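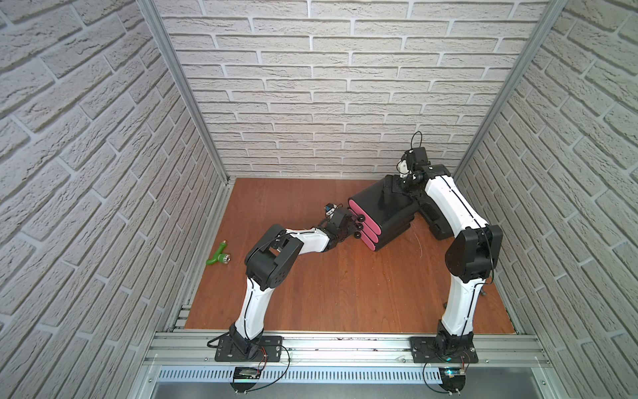
1/
双臂共持一叠扁盒,控制栈这周改了三处:闭链约束的放置层级、腕部相机的时间戳、夹爪力的前馈。逐条记一下,代码在 Nurmi 仓库的 dual-hold 分支。

2/
先说约束。旧版把两个末端的相对位姿当硬等式塞进采样规划器,投影步骤占掉大半时间。盒子之间会滑,相对位姿本来就不是常量,硬等式等于给规划器一个错的模型。

3/
现在的做法:规划阶段只留一个带容差的相对位姿区间,平移容差 2 mm,姿态只放开绕接触法线那一维。等式约束下沉到控制层,由阻抗环处理。投影失败率降下来了,路径也短一些。

4/
阻抗环的分工是不对称的。左臂顶侧面,法向刚度高,切向软;右臂从上面压住,法向走力控,其余走位置。两边都用高刚度会互相较劲,内力漂到关节限流才停,日志里很好认:两条腕部力矩曲线镜像对称地往上爬。

5/
时间戳。两个腕部相机各走各的 USB 线程,旧代码用的是收到帧的时刻,不是曝光时刻。静止时看不出来,一动就错位。Şengül Akbulut 用棋盘格来回扫,量出两路之间差 14 ms,而且随 CPU 负载变。

6/
修法没什么新意:驱动里取硬件时钟,启动时做一次偏移估计,之后每 20 秒重估,用中位数滤掉尖峰。Skevell 的时间同步模块直接拿来用了,只改了话题名和 QoS。QoS 如果保持 reliable,丢包重传会把老帧塞进来,改成 best effort。

7/
感知这边,黑色哑光表面加一点反光,深度基本不可信,空洞连成片。分割不再依赖深度,改从彩色图里找端部的粉红色边条,拟合平行线,再用已知盒厚反推姿态。边条被夹爪挡住的时候退回上一帧加正运动学,超时就报 stale,规划器收到 stale 一律不动。

8/
有人会问为什么不贴标记。试过。标记贴在顶面,右爪一压就没了;贴侧面,左爪一顶也没了。边条至少是沿着端部走的长特征,露一段就能拟合。

9/
碰撞模型。围壁的砖纹是凸起的,原来建成三块平板,右臂腕部的线缆弧靠近后墙时余量是假的。现在墙体整体外扩,线缆用一串胶囊体近似,挂在腕部连杆上。规划慢了一点,可以接受。

10/
地板上的其他物体走另一条通道:离线聚类,生成凸包,当静态障碍。那个绿色 Y 形接头的凸包会把两个分叉之间填满,偏保守。近处要抓它的时候再切成凸分解,平时不切。

11/
回归测试用 Plakumlow 跑回放,不上真机。目前库里 2257 段,按接触状态打标签,每次合并前全跑。Aarti Lodhi 加了一个检查:任何一段里规划器输出与阻抗环参考值之差超过容差就判失败,哪怕任务最后完成了。这条刚上线就拦下一个坐标系写反的提交。

12/
还没解决的:
堆叠内部的滑移只能从边条间距间接看,分辨率不够。
右臂从力控切回位置控制时有一次小跳变,怀疑是积分项没清。
闭链松开的顺序现在是写死的,先右后左,换物体就得重调。

13/
跳变那条有个临时补丁,切换前把力误差积分线性衰减到零再交权。补丁放在 Sernallow 的配置层里,默认关闭,要用的自己打开 handover_decay。没有测过其他夹爪,参数别直接抄。

14/
下一步先做松开顺序,打算把它写成接触图上的搜索,每条边带一个静力平衡检查。摩擦系数先取保守的常数,等滑移观测能用了再换成在线估计。有做过类似东西的,分支下面开 issue 说,附上回放文件,别只贴曲线截图。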